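Workshop tips: sharing a packing counter with an automated arm

Tendard put the first arm on our packing line in August, and the second one came before the busy season. We pack gift bags and small grocery orders at Vamholm, up to 800 on a heavy day. These are the things that have made the work easier for the people on the counter. Most of them would do for a kitchen or a home workshop too.

Clear the counter before you start. Take off scraps of tape, labels, pens and cups. A person works around a stray pen without thinking. The arm doesn't, and you will spend ten minutes sorting out the stop.

Wipe stone tops with a damp cloth and a drop of dish soap, then dry them with a second cloth. No vinegar on marble, and no lemon cleaner either. Both will dull the polish. Buff out water rings the same day.

Watch for glare. Polished stone throws light back, and we had more missed picks near the window than anywhere else. Try moving the lamp first. If that doesn't help, pull the blind partway down – all the way makes it too dark for the people.

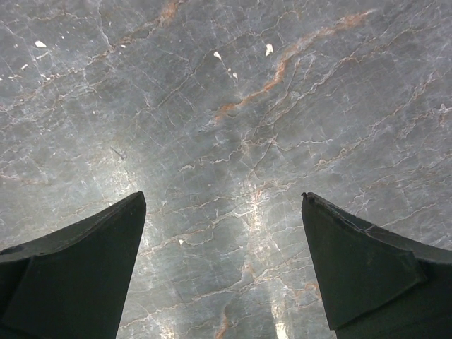 Gray marble with white and rust-orange veins, between the open fingers.

Check the fingertips at the start of each shift. Run a cloth along the edges with the power off and look for chips or rough spots. A rough tip will snag burlap and pull threads. We keep a spare pair in the drawer under the scale and write the change in the Luline book.

Soft bags are the hard part. A box stays where you put it. A jute tote flops over, and the handles go wherever they like. Tuck rope handles to one side if you can. Stuff the bag with a sheet of crumpled paper to keep the mouth open, and fold the top edge back by the width of two fingers.

Cans go in first, lying down, heaviest at the bottom. Anything that rolls should be kept back from the edge of the counter. A strip of rubber shelf liner works fine and washes in the sink.

Burlap sheds. Shake new bags out over a bin before they reach the counter, and sweep twice a shift. Don't use compressed air to clean, it just moves the fluff into the rails.

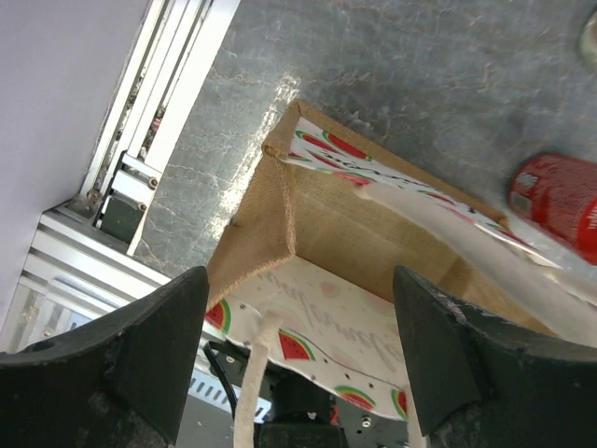
Oisín Mac Carthaigh wrote in to say that the bags are only half of it. On his line the packing got quicker but the refilling didn't, so the same people were now walking back and forth to the shelves all day. His advice is to move the stock closer before the arm goes in, and to ask the packers where they want it.

We did the same thing in the end. The shelves at the Oda end now stand 7 feet from the counter, and the walking has dropped a lot.

Rotate jobs. Feeding bags to a machine for a full shift is dull, and it is hard on one shoulder. We switch every 105 minutes, which fits the breaks. Whoever comes off feeding goes to checking or to ribbons.

Keep the hand-packing skills up. Have everyone pack a tray by hand each week, new people included.

Write down every stop, even the short ones. A pencil on a string is enough.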